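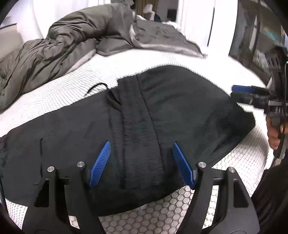

CLINDBY, August

About the Manipulation Data Group at Akine

Akine develops control policies for robots that handle cloth. The group works on one problem: how much of a household skill can be learned from demonstrations recorded with hand-held grippers, with no robot present during recording. Our offices and test rooms are in Clindby.

What we do

Demonstrators carry one gripper in each hand and do ordinary work with clothes and bedding. A typical task is picking up a pair of black trousers from a mattress, opening them out and folding them at the waistband. Each gripper records its own view, jaw opening and position. The same finger geometry is mounted on our test arms, so a recorded grasp transfers without retargeting.

Dark garments get extra attention. Black fabric gives a camera little to work with, and seams, drawstrings and gathered elastic are often the only usable landmarks. Bright bedding next to it makes exposure harder. Early versions of our model grasped the mattress cover when the correct target was a hem a short distance away.

Method

The current model, Elia, is trained in two stages. The first stage predicts the next grasp point for each hand from the two gripper views. The second stage predicts short motion segments conditioned on that point. Separating them lets us relabel grasp points without recording the task again.

The present training set contains 2,149 demonstrations. After checks for tracking loss and dropped frames, 1,944 are used for training. Rejected recordings are kept with a reason code and are reviewed when the tracking software changes.

Results

Elia is evaluated on 400 trials with garments left out of training. A trial counts as a failure if the garment leaves the work surface, if either gripper closes on bedding, or if the fold is not finished within the time limit. In the most recent evaluation, 121 trials failed. The largest group of failures involved soft waistbands that turned over after the first grasp. Adding a regrasp label to the first stage is the current line of work. Results for thick bedding are not included in this figure and will be reported separately.

People

Gunnel Løken leads the group and is responsible for model design and evaluation. Jericho Dela Peña runs data recording, gripper calibration and demonstrator training. Finger pads and linkages are machined and assembled by Manalo, our hardware partner.

Working with us

Evaluation protocols and reason codes are available to research groups on written request. Test room visits take place on Monday and must be arranged in advance through the Clindby office.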